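Ticket 26 - Second gripper for bottle cell, budget hold
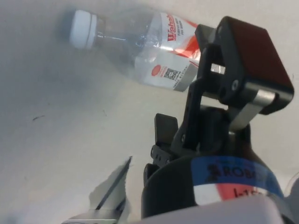
Bottle on its side, gripper close by. Wrist camera.

Aileen Salazar: Zallell wants us to order four more grippers before the quote runs out. I've seen one bottle on a clean white table. Our line at Pilthorpe doesn't look like that.

Duarte Bragança: They say 10 days to deliver.

Aileen Salazar: They said that in September. Hold the order - I want seven full shifts logged first. Status: pending.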